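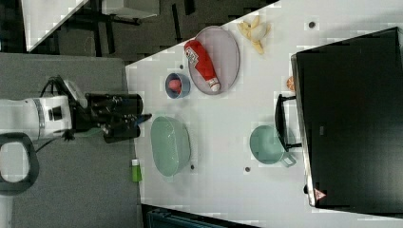

The colander is one of the oldest tools in the kitchen, and it has hardly changed in all that time. It's a bowl with holes in it. You put wet food in, the water leaves, the food stays. I've been keeping these household entries going for a while now and this is the one I get the most mail about, so I've given it a proper rewrite. Most people think of a round metal bowl on little feet, but plenty of them are oval, like the pale green one on the white table, and an oval bowl has a lot going for it if your sink is narrow.

Kitchen Things A to Z > C > Colander
Posted by Mitali Weerasinghe, November

The name
Colander goes back to a Latin word for straining, the same family that gives us "percolate." You'll also see it spelled cullender in old cookbooks, and my grandmother said it that way her whole life. Some folks just call it a strainer or a pasta strainer. I use both words in the same sentence and my family has learned to cope.

Colander or sieve?
People argue about this more than you'd think! The way I sort it out is by the holes. A colander has holes big enough that you can see each one from across the room, and it's for draining things: noodles, potatoes, washed lettuce, canned beans. A sieve is fine wire mesh, usually with a long handle, and it's for sifting flour or catching the seeds out of raspberry sauce. Then there's a whole crowd in the middle - mesh bowls, plastic baskets with slots, those folding ones - and stores label them however they feel like. I wouldn't worry about it much. If rice falls through, it's the wrong one for rice.

A bit of history
Pottery with holes poked in it turns up on very old sites in many parts of the world. Some of those pots were probably used for making cheese, with the curds held back and the whey running out. Others may have had different jobs, and archaeologists don't agree on all of them. Metal ones came along too, and the Romans made some really beautiful bronze strainers with the holes laid out in patterns. I saw a few in a museum case once and stood there so long my husband went off and had lunch.

Enamel colanders were the thing in my grandmother's day, white with a blue or red rim, and they chipped if you looked at them wrong. After that came aluminum, then stainless steel, and then plastic in every color.

What they're made of
Stainless steel is what I'd tell anybody to buy first. It takes boiling water all day long and it doesn't hold on to smells. Enamel is pretty and heavy, and it rusts where it chips. Plastic is light and cheap and great for washing fruit, but check the bottom for a heat rating before you dump a pot of spaghetti in it. Silicone ones fold flat, and I've had two. The Bedby I liked a lot until the rim went floppy. The Madico is stiffer and still in the drawer by the stove.

Ceramic berry bowls are really tiny colanders with a saucer. I drain strawberries in mine and then serve them right out of it, so that's one less dish.

Size
They're sold by the quart, mostly. A 2 quart one is fine for berries or a can of chickpeas. For a pound of pasta you want 6, and a bit of extra room never hurt (a pound of cooked noodles is so much bigger than you remember). My big one is a Biswas, roughly 18 inches across with the handles, and it won't fit in any cupboard I own, so it lives on top of the fridge with the onions in it.

Other uses
Salting eggplant or cucumbers and letting them weep. Steaming, if you have a metal one that sits down inside a stockpot with a lid on. Draining yogurt with a piece of cheesecloth. Turning it upside down over a frying pan to stop the spatter, which works pretty well, though the steam comes up hot through the holes, so mind your hands. Yung-ching Tu wrote in from Clutcombe to say she picks her green beans straight into an old enamel one and hoses them off in the yard before they ever come inside. I've done it with cherry tomatoes since and I'm sold.

Cleaning
Rinse it right away. Starch from pasta or potatoes dries like glue in the holes and then you're picking at it with a toothpick. If it's already dried on, soak it in warm water and go at it from the outside with a stiff brush, so you're pushing the bits back the way they came. Mesh is fussier than punched metal - an old toothbrush is the best thing I've found for it.

See also: Cheesecloth, Chinois, Salad spinner, Sieve

Filed under: Kitchen Things, Draining & Straining, Letter C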